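Manipulation subgroup, minutes
April, started 2:10 pm, small room at Kurkwood

Last minutes: ok, no changes.

1. Demo collection
Two-hand tub task is at 400 demos total. Of those 200 done with the old finger pads, rest with the new ones. Agreed not to mix them in one training run until we know if the pad shape matters. Granular stuff is slow, resets take longer than the demo itself. Suggestion to keep two tubs ready and swap. Yes, do that.

Tracking dropouts still the main reason for throwing demos away. Mostly when the left gripper tilts and the plate markers get hidden by the operators wrist. 139 demos flagged by the script, someone needs to look at them by hand before we delete anything — the script is too strict on short gaps. 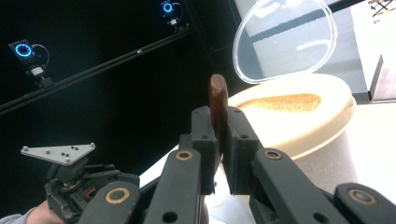 Tub task, right gripper holding the brown piece, lid open. Left gripper with marker plate.

2. Policy results
Yoshida baseline (single wrist view, no mocap poses) vs. ours with mocap poses as labels. Ours better on the pick, about the same on the lid. Both bad at letting go, policy hovers and then opens too high. Argument over whether thats a data problem or the action horizon. Not settled. Will try shorter horizon first since its cheap.

Also: loss curve looks fine way before the behavior does. Stop picking checkpoints by loss. Save every 300 steps near the end and run each one on the arm.

3. Calibration
Gripper width readings drift over a session. Proposal to do open/close zeroing at the start of every batch, not just in the morning. Agreed. Goes in the Vuseck checklist, top of page one so poeple see it.

Camera-to-marker offset needs redoing for the left gripper after the plate was taken off and put back. Any demos recorded in between get a tag, dont use for now.

4. Mandden visit
They want to see the tub task live. Can show collection, not the policy — release isnt good enough yet. Revisit next meeting.

Actions
- hand check of flagged demos
- shorter horizon run, old pads only
- zeroing step into checklist
- left offset, redo + tag
- second tub

AOB: none. Ended 2:55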